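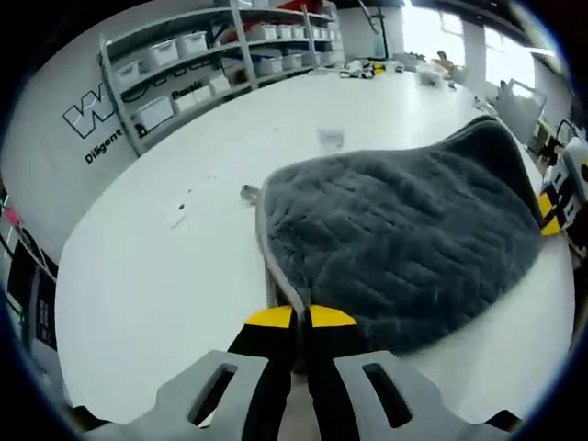

Span

Home Stories Archive Submit Contact

Last updated: February

The double had been rigged at 157 centimeters for as long as the club at Javine had owned it. The number was written on tape inside the boat under the bow seat, and under the tape there was an older piece of tape with the same number.

I loosened the backstay nuts at six in the morning. The lake at Vurkow was flat and the boat was on slings in the grass behind the trailer. My partner was at the scales with our entry card. I had a tape measure, a wrench and a pitch gauge with a cracked bubble, and I had an idea I had not mentioned to anyone.

The idea was this. We had lost to the Zurkus double all summer by the same margin, and always in the same part of the course. We came off the start level. We held level through the middle. With 700 meters left they lengthened out and we got shorter, and from there I could hear their oarlocks and not see their stern. I thought the load was too heavy for us at that point. If I moved the pins out a little, the load would drop. 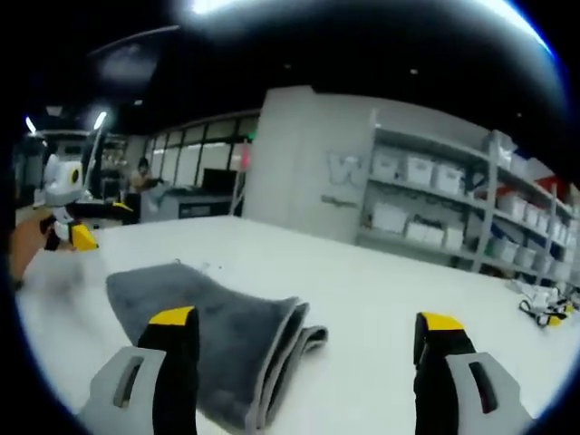 Moving the pins is simple work. The nut under the sill is backed off, the pin slides in its slot, and the distance is checked from the center of the keel to the center of the pin on each side. Port and starboard have to agree. Then the backstay has to be adjusted to meet the pin where it is now, or it will pull the pitch out. I did the bow rigger first and then the stroke rigger. I wiped the threads. I wrote the new number on a new piece of tape and did not put it in the boat.

My partner came back with the card and looked at the wrench.

"Something loose?"

"Checking," I said.

We launched at the end dock and paddled up past the Lý buoy, where the warm-up lane begins. On the first hard ten my partner's hands came in high and late. On the second they came in on time. I watched the puddles go past my blades and judged that they were closer together than usual, as they should be with a lighter load and the same effort.

"It feels short," my partner said.

"It might be the water."

"The water is fine."

We sat at the top of the course with the blades flat. The Zurkus crew was in the next lane adjusting a heel tie.

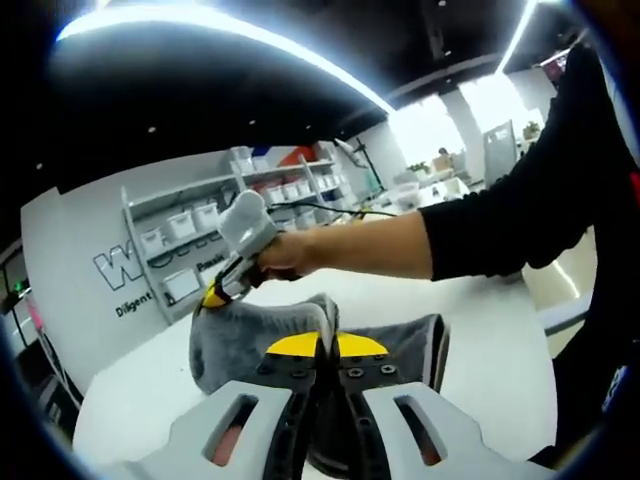
I had until the starter's call to say it, and I used most of that time looking at the starboard nut.

"I moved the pins out," I said.

The bow went a little to port and my partner took one stroke to straighten it - a light one, arms only.

"How far?"

"A centimeter a side."

"That's 2 on the span."

"Yes."

"Did you reset the handles?"

I had not. The inboard was where it had always been, so the handles no longer crossed where our hands expected them to. That was what had been high and late. With a wrench it would have been a quick job. The wrench was in the grass behind the trailer.

"Left hand a little lower, then," my partner said. "And we go up a beat." The starter began to read the lanes.

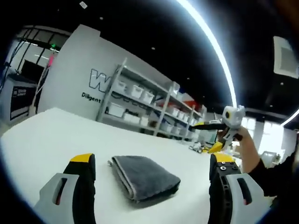
D. Ostrander

We lost by less than we had at Javine and by more than we had at the race before it. In the last part of the course I could see their stern for several strokes. Then I could not.

Back at the slings my partner held the tape measure at the keel and I held it at the pin. We set the spans back and checked the pitch with the cracked gauge. The old tape under the bow seat had started to lift at one corner. My partner pressed it down with a thumb, asked for the marker, and wrote a question mark after the number.

Contact the editors | All stories copyright their authors | Back to top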